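Furniture > Tabletops > Solid pine

Isadton pine tabletop, 30 mm

December 2020 - by Itziar Moya

The Isadton is a solid pine top for work tables, craft benches and shared desks. It is supplied as a top only. Legs, trestles and frames are ordered separately and are listed under the Dresuswood base range.

Construction

The top is made of pine staves glued edge to edge, full length, with no finger joints. Finished thickness is 30 mm. Staves are sorted for straightness before gluing but are not sorted for figure, so grain and knots vary from one top to the next. Sound, tight knots are left as they are. Knots that are loose or have an open center are drilled out and plugged at the mill before sanding. Tops with resin pockets on the upper face are sold as seconds and are not shipped under this item number.

Both faces are sanded to the same grit. Either face can be used as the top, although the underside carries the batch stamp and the pilot holes. Edges have a 2 mm radius on all four sides. A square edge can be ordered at no charge. Corners are not rounded unless this is written on the order.

Color and surface

New pine is pale and will darken toward yellow with exposure to daylight. Objects left in one place for a long period will leave a lighter patch. The patch evens out once the object is moved, usually over a season, but a top that stands half in shade will stay uneven. Customers who need two tops to match should order them together and unwrap them at the same time.

Knots are part of the grade. A typical surface has small dark knots scattered over it and a few larger oval ones. We do not accept returns on the basis of knot size or position. If a clear surface is required, see the Kao beech top.
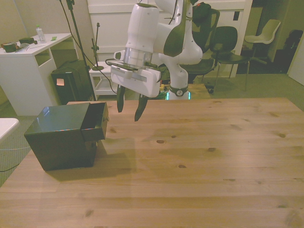

Pine tabletop with small dark knots and a larger oval knot near the center. On top: dark green, almost black box, drawer partly open.

Finish options

Raw. Sanded, no treatment. The customer must oil or lacquer the top before use. Treat both faces and all edges on the same day. A top sealed on one face only will cup.

Oiled. Two coats of hardwax oil, matte. Small scratches can be sanded locally and re-oiled without treating the whole face. Re-oil when water stops beading on the surface.

Lacquered. Water-based clear lacquer, satin. More resistant to ink, coffee and adhesive than the oiled version, but local repair is not possible. Do not use solvent cleaners.

In November the Toltell white-pigmented oil was dropped from the list. Remaining stock of tops in that finish is sold as is, and spare oil for upkeep can still be ordered from the parts desk.

Mounting

Pilot holes are provided for the Dresuswood steel frame and the A-trestle. For other bases, use screws that enter the wood no more than 18 mm. Do not glue the top to the base. The top must be free to move across the grain, so use slotted brackets or figure-eight fasteners on the long sides and tighten them by hand. A fixed bracket is acceptable at the center line only.

Machine clamps and vises can be attached directly to the edge. Put a scrap of plywood under the jaw. Pine is soft and a bare steel jaw will mark it at normal clamping force.

Use notes

The surface will dent under point loads. Small metal feet, dropped tools and the corners of heavy boxes are the usual causes. Felt pads are recommended under drawer units and storage boxes that stay on the table, particularly glossy or lacquered ones, which can stick to a freshly oiled surface. Allow an oiled top 6 days to cure before placing anything on it.

Shallow dents in a raw or oiled top can be raised with a damp cloth and a warm iron. Sand lightly after the wood has dried. This does not work on lacquer.

Keep the top away from radiators and direct vents. Minor seasonal change in width is normal and is not a defect. A gap between staves is a defect and is covered.

Delivery

Tops ship flat, wrapped in paper and board, with corner guards. Check the corners before signing. Store flat on battens in the room where the top will be used, and leave it in its paper for two days before unwrapping. Do not lean it against a wall.

Cutouts for cable grommets can be made before finishing - send a drawing with dimensions taken from the left front corner. Cut tops cannot be returned. Drawings are checked by Fulgencio Soler in the workshop, who will confirm by email before the saw is set.

Filed under: pine, tabletops, workshop and desk, oil finish

Dresuswood | Contact the parts desk | © 2020 Dresuswood. All rights reserved. | Back to top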